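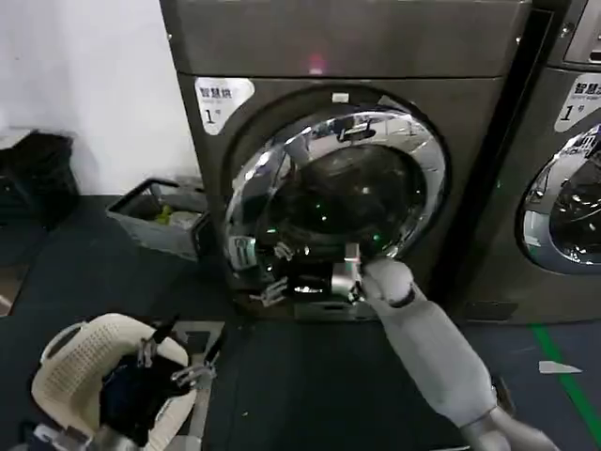

Tips for Running an Irkitach Laundry Service in a Shared Laundry Room

These notes apply to the Irkitach loading service as supplied to small laundry rooms with front-loading machines. They cover the room, the baskets and the loads. The robot needs very little attention once it is set up, but the room needs more than the Irkitach setup sheet suggests. Most of what follows was worked out in the laundry at Lestcombe, with a few points carried over from the smaller room at Bedoya.

Doors

The hand opens a porthole door by the rim of the ring. Wipe the ring with a dry microfiber cloth at the start of each day. Detergent film makes chrome slippery, and the fingers will try a second grip before giving up and calling for help. Avoid spray polish for the same reason.

Check the hinge side before signing up. The standard service handles doors hinged on one side only, and mixed rooms are quoted separately. Door gaskets are outside the service. Pull back the fold by hand every Saturday, remove lint and coins, and leave the door ajar overnight.

Floor

Mark the working area with paint, not tape. Tape lifts at the edges within a month and collects lint. Keep spare tubs and bins against the wall on one side only, and put them back in the same spot after mopping. A tub moved by a foot or so will not stop the work, but the robot slows down while it finds a new path, and over a full day the lost time is noticeable.

Sweep up paper scraps and dryer sheets when you see them.

Baskets

Basket choice has more effect on results than any setting in the menu. Look for:

– a rigid rim with a rolled or thickened edge
– perforated walls, which drain and let light in
– a pale color, cream or light gray
– cutout handles instead of hinged ones

Pale plastic matters most with dark loads. Navy or black clothing in a black basket gives the wrist camera little to work with, and it will sometimes close on the basket wall. In a cream basket the outline of the garment is clear. If the room has strong overhead light, turn the basket so the glare does not fall on the bottom, where it can wash out the holes and the edges of thin fabric.

Soft-sided bags and folding hampers are not usable. Wire baskets work but snag knits.

Do not fill a basket above 12 inches. Deeper piles pack down under their own weight and come out in clumps. 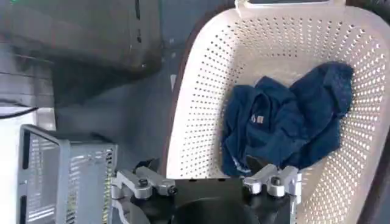 Dark garment in the cream basket, gripper at its lower edge. Slotted gray basket alongside.

Last items

The final garment in a basket takes the longest. It tends to settle against the wall, and the fingertip has to get under an edge before it can lift. Two things help. Drop items in bunched up, as a flat shirt offers nothing to pinch. Put socks and other small pieces in a mesh bag of at least 2 quarts, zipped, with the pull tab tucked in.

Allow 20 minutes to load a full basket of mixed clothing. A person does it in one. The service makes sense where baskets arrive at odd hours and can sit in line, and it makes little sense where someone is already standing at the machine.

Sorting

Sorting is offered as an add-on. At Lestcombe it separated darks from lights well enough to use, but it put a gray towel in either group depending on the time of day. We sort by hand and skip the add-on. Pockets must also be checked by hand. The fingers will not detect a pen.

Care of the gripper

Wipe the fingers with a damp cloth at the end of the day and dry them. Look at the bolt heads for wound thread, and cut it away with small scissors. Do not pull. Leave the bolts themselves alone, as tightening them by hand shifts the grip and means a service call.

Cost

The basic plan is $569 a month with one visit included. Ganham, who handle the repairs in our area, came the next working day both times we called. Fingertip pads are billed separately, and that line was missing from our first quote. Ask for it in writing.

For one or two machines the price is hard to justify. For a row of them running into the evening, it is reasonable, provided the baskets are replaced first.

Notes by Mamta Pant

Contact | © Lestcombe Laundry Notes | Back to top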